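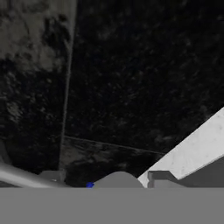
Blick der Handkamera in der simulierten Küche, am unteren Rand das Gehäuse des Greifers.

Lob der zweiten Kamera

Wer Greifer vergleicht, redet gern über Finger. Ich tue das auch, seit Jahren und mit Leidenschaft, und wer mich einmal in der Kaffeeküche auf Fingerkuppen aus Silikon angesprochen hat, der weiß, dass man dann besser seinen Nachmittag freiräumt. Trotzdem möchte ich heute für etwas anderes werben, nämlich für mehr Geduld bei der Frage, von wo aus wir unseren Greifern eigentlich zuschauen.

Wir haben im März zwei Parallelgreifer gegeneinander antreten lassen, den Flunderer mit den schmalen Fingern und den etwas gutmütigeren Skirnau, beide in der Simulation, beide mit demselben Regler von Baudry. Es waren 110 Durchläufe je Greifer, und meine Kollegin Sumathi Mathew hatte vorher mit mir gewettet, dass am Ende die Kamera den Ausschlag geben würde. Ich habe dagegengehalten und schulde ihr nun ein Mittagessen (sie hat sich schon eines ausgesucht, und es ist kein billiges).

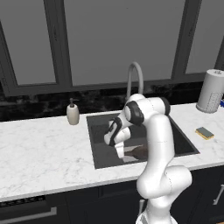 Mein Argument ist schlicht: Eine Handkamera allein ist ein zu kleines Fenster, um einen Greifer danach zu beurteilen. Sie sitzt nah am Geschehen, das ist ihre große Stärke, und auf den letzten Zentimetern möchte ich sie um nichts in der Welt missen. Aber sie sieht eben oft vor allem Stein und das eigene Gehäuse, und dann soll sie einem sagen, ob die Finger richtig stehen! Von außen betrachtet ist dieselbe Küche sofort verständlich. Der Greifer hängt über dem dunklen Becken, etwas links von dem braunen Gegenstand, und sein Schatten auf dem Beckenboden gibt mir einen Anhaltspunkt für die Lage, den ich sonst mühsam aus den Gelenkwinkeln zusammenrechnen müsste. Freilich schiebt sich dafür das obere Armglied vor einen Teil des Beckens und auch vor das Objekt selbst. Die Außenkamera ist also keine Heilige, und wer sie als einzige Quelle nimmt, erlebt seine eigenen Überraschungen.

Beim Flunderer sind wir anfangs ziemlich ungerecht gewesen. 13 Fehlgriffe hatten wir ihm angekreidet, und im Protokoll stand brav "Finger zu schmal". Yaa Eshun hat sich dann die Mühe gemacht, jeden einzelnen mit beiden Ansichten nebeneinander anzuschauen - eine Arbeit, um die ich sie nicht beneidet habe -, und bei fünf davon war der Greifer schon beim Anfahren schief ausgerichtet. Da hätten auch die schönsten Finger der Welt nichts geholfen. Ich finde, so etwas gehört in jeden Vergleichsbericht hinein, und zwar vorne und nicht im Anhang, wo es nur noch die Leute lesen, die es ohnehin schon wissen.

Gangadharan Chowdary hält mir gern entgegen, dass jede weitere Kamera Rechenzeit kostet, kalibriert werden will und später am echten Aufbau irgendwann verrutscht. Damit hat er recht, und ich habe selbst schon einen ganzen Vormittag wegen eines verstellten Stativs verloren. Auch der Einwand, eine Simulation schmeichle der Außenansicht, ist ernst zu nehmen, denn unser gerendertes Becken kennt weder beschlagene Linsen noch jemanden, der im falschen Moment durchs Bild läuft. Nur folgt daraus für mich, dass man die Kameras sorgfältig wählen sollte, und dafür ist die Simulation ja gerade der freundlichste Ort, den man sich denken kann. Man verschiebt die Ansicht, startet neu und trinkt in der Zwischenzeit seinen Tee.

Als Nächstes kommt bei uns der Clirngate an die Reihe, mit breiteren Backen und einem Datenblatt, das sich liest wie ein Reiseprospekt. Ich freue mich darauf wie ein Kind. Die beiden Ansichten laufen dabei von Anfang an mit, und gewettet wird diesmal erst, wenn wir die ersten Durchläufe gesehen haben.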